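Helmont Residents' Handbook
Shared Rooms: Clearing and Caring for the Table

The table in each shared room is used for meals, paperwork and quiet work. Residents are asked to leave it clear for the next person.

Sorting the table

Begin with the drinks. Stand every container upright before moving it, and check that the cap is fully closed. Bottles that still hold liquid go back to the kitchen, on the lower shelf of the door. Empty bottles and cans are to be rinsed and placed in the recycling tub beneath the sink.

Calendars and other papers should be moved to the sideboard first - a damp page will curl and may mark the cloth.

Care of the cloth

Woven cloths are shaken out of doors and washed at no more than 60 degrees. Cloths with a fringe should be washed at a lower setting, inside a pillowcase, and dried flat. Loose threads are to be trimmed with scissors and never pulled. For a fresh spill, blot from the outer edge inwards with a clean towel and cold water.

Bottles laid on their sides, even when capped, may leave a sticky ring around the neck, and coloured drinks show readily on a cream weave. 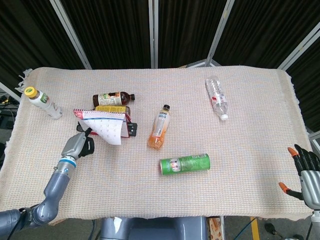
Mei Whitlock has written to add that a tray solves most of this. Her floor keeps one at the end of the table, all drinks stand on it, and the cloth now goes 4 weeks between washes. She recommends a tray with a raised lip.

Trays may be borrowed from the linen room until 8 in the evening.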